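Threads > Rhiannon Harries > Small metal parts

1/ Powder coat on small steel parts, since the August post got questions. Most chipping starts at the edges. Coating pulls thin over a sharp corner as it cures.

2/ Break every edge before blasting. A few strokes with a fine file will do. Then degrease, and gloves on from there.
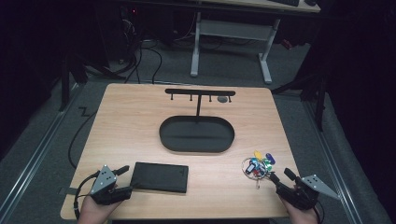

3/ Cure time starts when the metal reaches temperature. The oven dial tells you about the air. Thick bases lag thin posts by up to 11 minutes in my oven.

4/ Xiaoqing Ren at Hollard runs a cross-hatch test on scrap from each batch: 100 squares, tape, pull. She rejects anything under 95 left. I use the same cutoff.

Filed under: Finishing, Shop Notes

Contact | Back to top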